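카드 분류 자동화 자주 묻는 질문 (사내용)

최종 수정: 2026년 3월 5일
작성: 파텐(Faten) 운영지원팀
대상: 카드 분류·발송 업무 담당자, 야간조 포함

9월 설명회 이후 게시판과 메일로 들어온 질문을 정리했습니다. 같은 내용의 질문은 하나로 합쳤고, 부서 이름은 뺐습니다. 급여와 평가에 관한 항목은 인사팀 확인을 거친 내용입니다.

도입 범위

어떤 업무가 자동화 대상입니까?
칸막이 정리함에 카드를 꽂고 빼는 작업입니다. 객실 안내 카드와 회원 카드가 먼저 들어갑니다. 봉투 작업, 동봉물 확인, 반송 처리는 이번 범위에 없습니다. 반송 처리는 카드 상태가 제각각이라 검토 대상에도 올리지 않았습니다.

로봇이 사람 없이 혼자 작업합니까?
아닙니다. 작업대마다 담당자가 한 명씩 앉습니다. 담당자는 노트북에서 작업 목록을 확인하고, 작업을 시작하거나 멈추고, 로봇이 처리하지 못한 카드를 넘겨받습니다. 담당자가 자리를 비울 때는 작업을 멈춰 두어야 합니다. 잠깐 물을 뜨러 가는 경우도 마찬가지입니다. 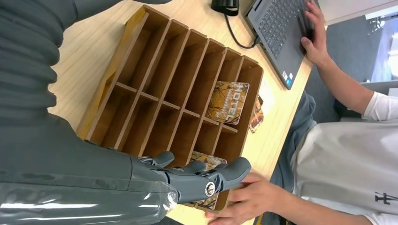 칸막이 정리함에서의 카드 작업. 담당자가 노트북을 두고 함께 앉아 있다.

하루 처리량은 얼마로 잡혀 있습니까?
작업대 한 곳의 계획 물량은 하루 792장입니다. 수작업 때 쓰던 조별 목표는 폐지했습니다. 계획 물량은 자재와 발송 차량을 맞추기 위한 숫자이며 개인 실적으로 집계하지 않습니다.

사람이 하는 것보다 빠릅니까?
한 장씩 비교하면 숙련된 담당자가 더 빠릅니다. 시범 운영에서도 그랬습니다. 회사가 기대하는 부분은 속도보다 손목 부담 감소와 야간 물량의 분산입니다. 속도 개선은 공급사 텔러(Teler)와 따로 협의하고 있으며, 일정이 정해지면 이 페이지에 추가하겠습니다.

람브라키스(Lambrakis) 창고에도 들어갑니까?
올해는 계획이 없습니다. 본사 분류실 운영 결과를 보고 결정합니다.

인력과 근무

인원이 줄어듭니까?
이번 도입을 이유로 한 감원은 없습니다. 분류실 인원 12명은 그대로 유지됩니다. 이 가운데 7명이 작업대 담당을 교대로 맡고, 나머지 인원은 검수와 발송에 배치됩니다. 퇴직으로 자리가 비었을 때 충원할지는 아직 정해지지 않았습니다. 이 부분은 정해진 것이 없어 더 드릴 답이 없습니다.

제 직무명과 급여가 바뀝니까?
작업대 담당이 되면 직무명이 '분류원'에서 '분류 설비 담당'으로 바뀝니다. 기본급은 그대로이고, 교육을 마친 다음 달부터 설비 수당이 붙습니다. 검수와 발송으로 옮기는 분은 직무명과 기본급에 변동이 없습니다.

수작업 수당은 없어집니까?
장수에 따라 주던 수당은 없어집니다. 대신 지난 한 해 개인별 평균 금액을 기본급에 합산했습니다. 금액이 맞지 않으면 급여 명세서를 받은 달 안에 인사팀으로 이의를 신청하십시오. 반차와 병가 기간이 평균 계산에 잘못 들어간 경우가 있어 현재 다시 계산하고 있습니다.

작업대 담당을 원하지 않으면 어떻게 합니까?
검수나 발송을 신청할 수 있습니다. 신청 이유는 적지 않아도 됩니다. 신청이 한쪽에 몰리면 근속 순으로 배정합니다.

야간조도 똑같이 적용됩니까?
네. 다만 야간에는 한 사람이 작업대 2곳을 보게 하자는 안이 있었는데, 노사 협의에서 빠졌습니다. 야간에도 작업대 한 곳에 한 명입니다.

하루 종일 화면만 보게 됩니까?
작업대 근무는 한 번에 두 시간까지입니다. 이후에는 검수나 발송으로 자리를 바꿉니다. 시범 운영 때 가장 많이 나온 불만이 지루하다는 것이었고, 교대 간격은 그 의견에 따라 줄인 것입니다. 그래도 길다고 느끼면 조장에게 말씀해 주십시오.

작업 방법

카드를 잘못 꽂으면 누구 책임입니까?
설비 오류는 설비 오류로 기록합니다. 담당자 개인의 오류로 올리지 않습니다. 담당자가 손으로 꽂은 카드는 수작업 항목에 따로 기록됩니다.

작업 중에 정리함을 손으로 잡아도 됩니까?
정리함 위치를 바로잡거나 걸린 카드를 빼야 한다면 먼저 작업을 정지하십시오. 화면에 정지 표시가 뜬 것을 확인한 다음 손을 넣습니다. 기존 교육 자료에는 이 순서가 반대로 적혀 있었습니다. 인쇄본을 갖고 계신 분은 버려 주십시오.

정리함은 어떤 것을 씁니까?
현재는 재질과 칸 모양이 다른 정리함을 섞어 쓰고 있습니다. 칸이 비스듬한 종이 정리함도 당분간 계속 씁니다. 종류를 바꿀 때는 작업 목록에서 정리함 유형을 다시 선택해야 하며, 선택하지 않으면 이전 유형의 칸 간격이 그대로 적용됩니다.

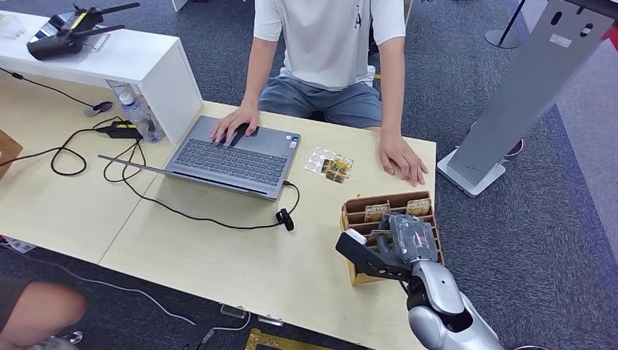
비스듬한 칸의 판지 정리함과 금색 카드. 정리함에 꽂지 않은 카드는 책상 위에 쌓여 있다.

책상 위 물건은 어디까지 허용됩니까?
노트북, 작업할 카드, 스티커 용지는 둘 수 있습니다. 음료는 뚜껑이 있는 용기만 가능하고 정리함에서 떨어진 쪽에 두십시오. 케이블은 팔이 움직이는 범위 밖으로 모아 주십시오. 케이블 정리대는 총무팀에 신청하면 지급합니다.

카드가 휘었거나 두 장이 붙어 있으면 어떻게 합니까?
빼서 검수 쪽으로 넘기십시오. 펴서 다시 꽂지 않습니다. 금색 카드는 표면에 자국이 남기 쉬우니 가장자리를 잡아 주십시오.

작업이 갑자기 멈추면 직접 재시작해도 됩니까?
같은 작업에서 첫 번째 정지는 담당자가 원인을 확인하고 재시작할 수 있습니다. 두 번째부터는 설비팀을 부르십시오. 설비팀이 오기 전까지의 대기 시간은 근무 시간으로 인정됩니다.

기록과 개인정보

카메라가 담당자를 촬영합니까?
작업용 카메라에 담당자의 손이나 상체가 찍힐 수 있습니다. 영상은 작업 오류를 확인하는 데만 쓰고, 근태 확인이나 평가에는 쓰지 않습니다. 열람 권한은 설비팀에만 있으며 열람할 때마다 기록이 남습니다. 본인이 나온 영상의 열람은 인사팀을 통해 신청하면 됩니다.

노트북 입력 기록도 저장됩니까?
시작, 정지, 유형 변경, 수작업 전환만 저장됩니다. 다른 입력은 저장하지 않습니다.

교육과 문의

교육은 언제 받습니까?
근무 시간 안에 받습니다. 이론 반나절, 실습 이틀입니다. 실습은 텔러의 하랄람보스 차네토스(Charalambos Tzanetos) 강사가 맡고, 통역이 함께 들어갑니다. 실습 평가에서 기준에 미치지 못하면 한 번 더 들을 수 있으며 횟수는 인사 기록에 남지 않습니다.

컴퓨터에 익숙하지 않아도 됩니까?
됩니다. 화면에서 쓰는 메뉴는 많지 않고 글자 크기도 키울 수 있습니다. 노트북 사용이 처음인 분은 이론 교육 전에 기초 과정을 신청하십시오.

문의는 어디로 합니까?
작업 방법과 설비는 설비팀, 배치와 수당은 인사팀 파라스케비 키리아키디스(Paraskevi Kyriakidis)에게 문의하십시오. 이 페이지에 없는 질문은 사내 게시판 '분류실 자동화' 항목에 남기면 됩니다. 익명으로도 쓸 수 있습니다.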